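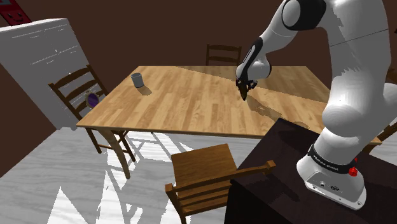

Figure 3. Rendered view: arm with gripper lowered over a wooden table.

Section 3. Installing and Preparing the Brekke 969 Walk-On Dog Scale

Revised May 6, 2025. This section replaces the version issued in February.

3.1 Scope

This section covers placement, leveling, first power-up and first weighing for the Brekke 969 when used in kennels, grooming shops, rescue shelters and private homes. It applies to units with the standard rubber mat and to units with the long mat intended for greyhounds, salukis, borzois and other tall, narrow dogs. Instructions for linking the scale to Pisura record software are in Section 5.

The Brekke 969 measures body weight only. It does not measure body fat. Weight readings should be used together with a hands-on check of the ribs, spine and waist, as set out in Section 6.

3.2 Parts supplied

Platform with load cells fitted
Rubber mat, standard or long
Display unit with wall bracket
Display cable
Leveling feet, packed in the small carton
Power adapter
Calibration certificate

Keep the calibration certificate with the kennel records. Norkside cannot issue a replacement without the serial number, which is printed on the underside of the platform and is difficult to read once the scale is in place. Write it down before installation.

3.3 Choosing a location

The floor must be hard and firm. Concrete, tile and sealed wood are suitable. Carpet, foam matting and raised decking are not, and readings taken on these surfaces should not be entered in a dog's record.

Place one long side of the platform against a wall where possible. Most dogs stand more quietly with a wall beside them, and the handler then has only one open side to manage. Leave a clear approach at both short ends so that the dog can walk on at one end and off at the other without turning. Long-legged dogs in particular tend to step off sideways when asked to turn on a narrow surface.

Do not install the scale:
— directly beside a dryer, heater or outside door
— in a passage where other dogs must pass
— where hoses are used, unless the splash cover (sold separately) is fitted

3.4 Fitting the feet and leveling

CAUTION: The platform is heavy. Two people are required to turn or lift it. Do not lift it by the display cable or by the mat.

1. Lay the flattened carton on the floor and turn the platform upside down on top of it.

2. Remove the transit screws, which have red heads. Put them in the small carton and keep them. They must be refitted before the scale is moved to another building.

3. Screw a leveling foot into each corner socket by hand until it stops. Do not use a wrench at this stage.

4. Back each foot out by two full turns.

5. Turn the platform upright and carry it to its final position.

6. Press down on each corner in turn. If the platform rocks, lower the foot at the raised corner until the movement stops.

7. Check the bubble level set into the edge of the platform. Adjust the feet until the bubble rests inside the ring.

8. Tighten the locking nuts with the wrench. Check the bubble again, as tightening can shift it.

Note: Older Brekke platforms were supplied with fixed feet. Fixed feet must not be fitted to the 969. The thread is similar and they will start to turn, but they will damage the socket.

3.5 Fitting the mat

1. Wipe the platform with a dry cloth.

2. Lay the mat with the ribbed side up. The ribs should run across the platform, at right angles to the direction in which the dog walks.

3. Press the edges under the lip on both long sides. No part of the mat may touch the wall or the floor. A mat that touches the wall will carry part of the load, and the reading will be low.

The long mat extends over the ramp at each end and is held by the clips provided. Fit the ramps first.

Cultton mats may be used in place of the supplied mat if they are cut to size. The scale must be set to zero again after any change of mat.

3.6 Mounting the display

1. Fix the bracket to the wall at the handler's eye level, on the same side as the platform but clear of the dog's head.

2. Run the cable along the wall and secure it. A loose cable is a chewing hazard, especially with puppies.

3. Push the cable plug into the display until it clicks, then slide the display down onto the bracket.

WARNING: Use only the power adapter supplied. Disconnect the adapter before cleaning the platform. If the adapter or cable shows tooth marks, stop using the scale and replace the damaged part.

3.7 First power-up

1. Make sure that nothing is on the platform.

2. Connect the adapter and press ON. The display shows all segments, then the model number, then a row of dashes.

3. Wait until the dashes are replaced by zero. Do not step on the platform during this time.

4. Press UNIT to choose pounds or kilograms. The choice is kept when the power is turned off.

5. Place a known weight in the center of the platform and compare the reading. An unopened bag of dry food is acceptable for a quick check. It is not acceptable for calibration, which is described in Section 8.

If the display does not reach zero, see the codes below.

E2 The platform is loaded or touching the wall. Clear it and press ZERO.
E3 The transit screws are still fitted, or the display cable is not fully connected.

If either code remains after these checks, turn off the scale and contact Norkside technical support.

3.8 Introducing a dog to the scale

Allow time for this step. A dog that has been pulled onto the platform once may refuse it for a long while afterward, and a struggling dog cannot be weighed accurately.

1. Leave the display off. Let the dog sniff the platform and walk past it on a loose leash.

2. Lead the dog across the platform without stopping. Repeat until the dog crosses at an ordinary walk.

3. Ask the dog to pause in the middle. Reward the pause and lead the dog off at the far end.

4. Turn on the display, wait for zero, and lead the dog on again. Hold the leash slack. A tight leash lifts weight from the platform.

5. Press HOLD. When the reading stops flashing, it has been locked and the dog may leave.

The dog may stand, sit or lie down. Many sighthounds do not sit comfortably on a firm surface and should be weighed standing. All feet must be on the mat, and the dog must not lean on the wall or the handler.

CAUTION: Never leave a dog tied beside or on the platform.

3.9 Recording the first weight

Take three readings, leading the dog off the platform between them. Record the middle value. Note whether the dog was wearing a collar, coat or harness, and weigh it the same way each time. Weighing before the morning meal gives the most consistent results.

For lean breeds, enter the breed in the record before comparing the weight with any general chart. General charts are drawn up for dogs of average build and may suggest that a healthy sighthound is underweight. Any sudden loss or gain should be discussed with a veterinarian.

3.10 Installation record

Complete the card inside the back cover and return a copy to Norkside, attention Lev Hordiienko, Product Support. The card must show the serial number, the type of floor and the type of mat fitted. Units installed without a completed card are still covered by the warranty — but proof of purchase will be requested with any claim.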